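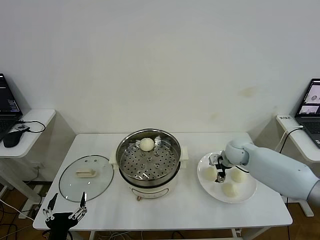
Comparing Two Gripper Settings on a Soft Food Transfer

This procedure is used at the Clillumville laboratory to compare closing-force settings on a two-finger gripper. The task is the transfer of steamed buns between a steamer tray and a plate. Buns are suitable for this purpose: they are light, they deform easily, and they show finger marks.

Before you start

Place the steamer, its lid and the plate within reach of the arms. Leave space between the buns for both fingers to open. Confirm that the camera views are live on the monitoring laptop.

Procedure

1. Load the first settings file in the Caline controller and set the closing force to 9 newtons.
2. Move the gripper above the plate and stop. Check finger clearance on both sides before lowering.
3. Close on one bun, lift it 60 millimeters and hold.
4. Set the bun down on the tray and open the fingers fully before withdrawing.
5. Record any slip, dent or tear in the trial sheet.
6. Load the second settings file and repeat with a fresh bun.

If a bun slips, do not raise the force during a trial. Mark the trial as failed and continue.

Keep the steamer switched off throughout. Completed sheets should be sent to Treasa Dunne or Nithin Gowda.

Last revised December 27, 2018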